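Home | Notebook | Bench Log | Archive | Contact

This site uses cookies to remember your preferences. Accept | Manage

10/22/11

Trace bench, Braltdale. Second go at the Rosley lifting tape for the constabulary's comparison file. The August batch is finished and I won't miss it; half of it came off the roll with its own fingerprints, which is generous of the supplier but awkward in court.

Laid down 20 prints on glazed tile, own right thumb, one press each. Dusted with the grey powder, lifted with Rosley. Ridge detail good on 17. The other three have a bubble through the core, and all three were done after lunch, so draw your own conclusions about the operator.

Repeated on painted door panel (the offcut from the Miltton training house, the one with the boot mark at knee height). Worse. The paint is slightly textured and the tape bridges the low spots. Pressing harder gave me a sore thumb and the same result. Gel lifter on that surface from now on, whatever it does to the consumables budget.

Labelling: red for the lift number on the backing card, black for surface and initials. Please stop using the blue biro. It fades under the copying lamp and then we have a lovely print belonging to no exhibit at all.
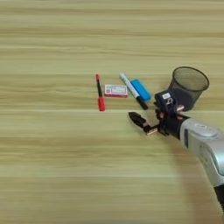

Sfakianakis read the draft over the phone and objected that one thumb is no sample, that the constables who will be using this tape have cold hands and a car bonnet in the rain, and that a glazed tile is about as close to a burglary as a bathroom catalogue. Fair enough. I have asked for the bonnet.

To do: leave the next set of prints 60 minutes before dusting, to see whether age matters. Reorder backing cards, the matte ones. Find out who has the good squirrel-hair brush and be civil about it.

Tape cupboard reading 20 degrees at close. Colour of the unused roll unchanged.

Contact the bench | © Braltdale Bench Log | Back to top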